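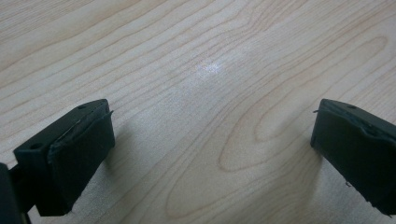

Skandwood is moving to the old creamery in June

I got the news from Noura Darwish while I was paying for a can of wax, so I'm probably the first to write it up. Skandwood, the furniture shop on the corner by the post office, is leaving for the old creamery building in June. The lease is signed and the last day at the current place is the end of May.

If you've ever tried to look at a dining table in there while someone else was trying to look at a chair, you know why. Noura says the new place gives them room for a real workshop in the back, plus a loading door that a truck can get near (the delivery guys are thrilled, and so is everybody who gets stuck behind them on Mill Street).

The part I'm excited about is the repair bench. Aoi Tsuji, who has been fixing chairs out of her garage for as long as I've lived here, is taking over two of the work bays. She'll do regluing, wobbly legs, water rings, that kind of thing. She's also going to teach an evening class on refinishing tabletops, starting at 6:30, with 22 spots. I've already asked for one – my kitchen table has a burn mark from a fondue night I'd like to stop talking about.

Diệp, the coffee place next door to the current shop, is staying put. I asked, because I panicked a little! They may take over the empty storefront for more seating, but they haven't decided yet and told me to quit asking.

Before the move there's a floor sale, and Noura is hoping to clear over 200 pieces so they don't have to haul them. Mostly side tables, shelves and dining chairs, and a few desks with scratches that she'll point out to you whether you want her to or not. Cash or card, bring your own blankets and rope. No holds this time, so don't call and ask her to set something aside.

Parking at the creamery is on the river side, and the entrance will be the green door until the front steps are redone.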